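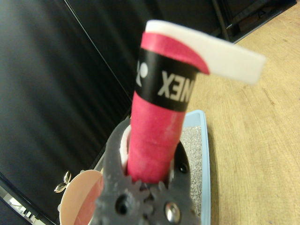 A handle wrapped in pink grip, with a black band around the upper part.

Hertta Kettunen wraps racket handles at a bench in the back of Wiltton, the sports shop where she has worked since December. On a busy day she does 20 of them.

"People think the strings are the whole racket," she says. "Then their hand slips and they come in to see me."

She started as a customer. Her own grips kept coming loose, and the man who had the bench before her, Kauko Kinnunen, made her redo one until it held. She says it took most of an afternoon.

The usual mistake is pulling too hard at the bottom and then running out of wrap near the top. Kettunen keeps the same tension all the way and overlaps each turn by a small amount – less for players who want a thin handle. Badminton players often ask for a towel grip, which soaks up sweat but gets dirty fast. Pink sells better than she expected.

"I had one man buy it for his daughter and come back for his own," she says.

Finishing tape is where she gets picky. She cuts the end straight and presses it down with her thumb. If it lifts, she takes it off and cuts a new piece.

The shop looked after 143 club rackets last season, most of them for Grernia, where Impi Keskinen coaches the juniors. Keskinen wants them all wrapped the same way. Kettunen would let the kids choose.

"It's their hand," she says. She has another six to finish before closing.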